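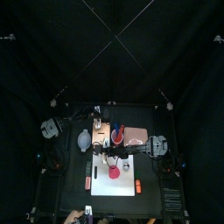 The two-arm table at the Flesness workshop, set up for the kitchen task with pink dough on the white board.

Robotics club heads to Grarholm with a kitchen job

Students from the Iton robotics club are in the last stretch before the Grarholm Student Automation Challenge in September, and the task this year is a kitchen one. Two arms, one table, a pile of small items to sort out. No wheels, no mazes.

The club has 19 members, most of them in Years 10 and 11, and meets after school at the Flesness workshop behind the old tech block. Doors open at 3.30, though the programming group tends to be there earlier and leave later.

The rules came out at the end of last term. Teams get a tabletop with play food, boards, a bowl and a cup, and a list of jobs read out on the day. Move this to the board. Put that in the bowl. Hand an item from one arm to the other without dropping it. Judges can shuffle the layout between rounds so a routine that only works from one starting spot won't get far.

Dough is the new item for this year and it's the one giving everybody grief. It has to be lifted in one piece. Squeeze too hard and it changes shape, which costs points, and a gentle grip lets it slide out. The club has tried three sets of finger pads so far, including one lot cut from a bath mat. The bath mat ones are winning.

"We had it perfect at lunch and then by the afternoon it was a pancake," one Year 11 student said.

The handover is the other hard bit. Both arms have to be over the middle of the table at once, and early runs ended with the grippers knocking together and everyone reaching for the stop button. The programming group has since written in a waiting rule – one arm parks clear until the other has let go. Slower, but the knocking has mostly stopped. They'd like to win back some of that time before September.

Scoring is out of 1,000. Accuracy carries the most, then time, with 300 points set aside for a logbook and a short talk to the judges. The club lost ground on the logbook last year and has put two students onto it full time. Every practice run gets written up the same day, good or bad, along with any change to the code or the grippers.

Organisers say 33 teams have put there names down, the biggest field so far. Most are school clubs, with a few from TAFE and community groups. Khaemba, last year's winners, are back with a mostly new squad and will run in the same pool as Iton in the morning rounds.

Parents have been helping with the lifting and the driving. The table and frame come apart for travel but the arms stay bolted to their plates, so it's a two-person carry and a trailer. A practice pack-up is planned for the week before, after last years long morning looking for a missing power lead in the car park.

The club is also after spare play food. Anything firm and roughly hand sized, fruit and veg prefered, can be dropped at the school office in a bag marked Robotics. Nothing that squeaks please – the little ones' class has already had those back.

Families can come and watch a full practice run at Flesness on the last club afternoon before the event, from 4pm. Gold coin entry, sausage sizzle out the front, money to the bus. Closed shoes in the workshop and younger kids to stay behind the yellow line. Start times for the Grarholm rounds will go up on the noticeboard when the draw is done.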